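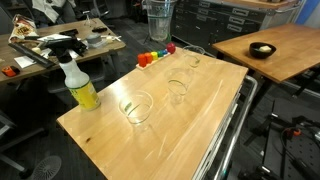
ParkEnd wrote:
I still think rule 1 is too soft. "Keep the work table tidy" means whatever you want it to mean on a Friday afternoon. Can we not just say task items only, and anything else goes on another table?

Getville_bench
Thu 11 July
Fair point, and I've had another go at it. This is for the Drastavlow bench rules, the bit on handling clear plastic cups, and I'd like it settled before the new lot start in August. Shout if you hate any of it!

1. Cups stand upright with a gap between them, wide enough for the open fingers to come straight down without touching the next cup. Anything else on the table (spray bottle, toys, whatever) has to be written on the run sheet. If it's on the sheet it can stay, if it isn't, it goes.
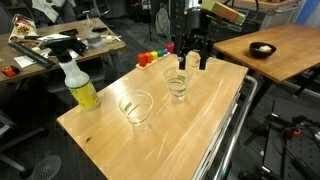

2. Hands off the table while the arm is live. That includes nudging a cup "just a bit" - I've done it, you've all done it, please stop.

3. Clear cups get a slow approach for the last part of the descent. Depth readings on see-through plastic are rubbish and I don't trust them near a rim.

4. If a cup tips, stop the arm first, then log it, then stand the cup up again. In that order!

hodum21
Mostly happy, but I don't agree with 3. We went through 2,027 cup runs at Hodum and dropping the speed made no odds to us, it just made the day longer. What helped was checking the grip width against the actual cup before starting. Same cup, different brand, and the walls give in a completely different way.

Getville_bench
OK but your cups were frosted, weren't they? Bit of a cheat :) I'll put the width check in as well, I'm not dropping the slow bit though.
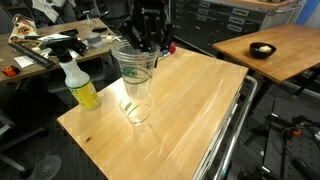
Clear cup, gripper fingers just inside the rim.

ParkEnd
Right, so with a cup like that, how far in do the fingers go? The draft doesn't say, and I'd want a depth in there or people will go all the way to the bottom.

hodum21
Agree with Park on that one. Ours says fingertips past the rim and no further than the job needs, which I know is woolly, but a fixed figure falls over as soon as you swap to a shorter cup.

ParkEnd
Then make it a figure per cup and stick it on the run sheet. And I still want the spray bottle off the table, sheet or no sheet.

Getville_bench
Per cup works for me, I'll add it as rule 5 tonight. The bottle stays until somebody gives me a better reason than not liking it.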